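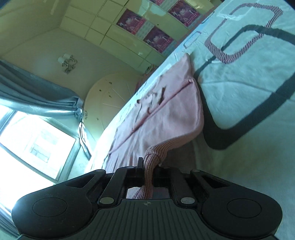 What separates a parody from a spin-off?

A spin-off shares continuity with the series it came from and is normally made by, or licensed from, the same rights holder. A parody borrows the form of a series in order to comment on it, and it needs no shared continuity at all.

Unit 2: Derivative Forms in Television Comedy
Handout to accompany the Tuesday lecture

Terms

Source text: the program being imitated. In this unit it is Woramholm, the hour-long crime documentary series assigned last week.

Host text: the program or outlet that carries the imitation. The sketch series Flulla is the host text for both of the pieces discussed in class.

Marker: any feature that lets a viewer recognize the source. Title sequences, music cues, caption fonts and interview framing are all markers. Plot is a weak marker. Most viewers identify the source before any plot has been given.

Density: the number of markers per minute of running time. Dasher and filler lines are not counted.

Form and length

Parodies of documentary series tend to be short. The source uses slow pacing to build doubt about a case, and an imitation can copy that pacing only for a few shots before it stops reading as a joke. The first Flulla piece, "Brunau," keeps two full drone shots and cuts everything after them to half length. Marker density is highest in the opening minute and falls steadily from there.

The second piece, "Su," works differently. It drops the title sequence and relies on interviews. Each speaker contradicts the previous one, and the captions change the speaker's job title every time. The markers are fewer but they repeat – compare the caption in the first interview with the one in the last.

The transcript of "Brunau" runs to 526 words. The matching episode of Woramholm runs to 3853. Work from the transcripts when you code for dialogue, and from the recordings when you code for sound or image.

Continuity

Rewi treats continuity as a scale. At one end, events in the derivative work bind the source. At the other, they have no effect on either program. Animated series sit awkwardly on this scale, as their characters do not age and most episodes reset. Dantas argues that a reset episode should be coded as having no continuity even when it is an official release. We will use the Dantas rule for the assignment.

Reading

Nivaldo Dantas, "Reset Episodes and the Problem of Canon," course reader, section 2.
Angus Rewi, "Borrowed Openings," course reader, section 4. Skip the appendix.

Assignment, due in June

Choose one parody of a nonfiction series. Code the first five minutes for markers, give the density for each minute, and place the piece on the continuity scale. Write up to 2000 words. Attach the coding sheet as a separate file – scores without a sheet will be returned unmarked.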